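Manuais › Montagem em oficina partilhada
Tempo de leitura: 2 minutos

Braço de bancada Mirby: guia de instalação
Secção 4. Preparação do tampo e primeira verificação
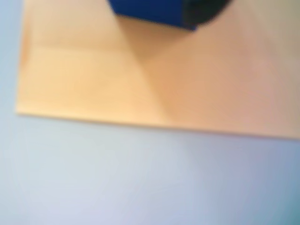 4.1 Fixação da base

1. Coloque o tampo de madeira sobre uma superfície nivelada. O tampo deve ter, no mínimo, 600 mm de profundidade.
2. Retire do tampo ferramentas, cabos soltos e restos de material.
3. Assente a base e aperte os parafusos em cruz, sem ultrapassar 14 N·m.
4. Confirme que a base não apresenta folga quando empurrada lateralmente.

Nota: nos tampos de construção própria, recomenda-se um reforço inferior sob a zona da base.

4.2 Ligação do controlador

5. Com a alimentação desligada, ligue o cabo de dados e, em seguida, o cabo de potência.
6. Ligue o controlador Nirkik e aguarde 3000 ms até ao sinal de pronto.
7. Selecione o modo manual, velocidade 2.

CUIDADO: durante os passos 8 a 10, mantenha as mãos fora da área de trabalho e o botão de emergência ao alcance.

4.3 Verificação da altura

8. Desça o braço lentamente na direção do tampo, sem carga.
9. Interrompa a descida antes do contacto e registe a altura indicada no controlador.
10. Repita a operação junto da aresta frontal. Se os valores diferirem, corrija o nivelamento e volte ao passo 4.

Na oficina de Seterport, os registos devem ser entregues a Mahtab Ghaffari antes da utilização em modo automático.

Artigos relacionados
Secção 3. Conteúdo da embalagem
Secção 5. Calibração da pinça
Substituição de cabos no controlador Nirkik
Regras de utilização da oficina de Seterport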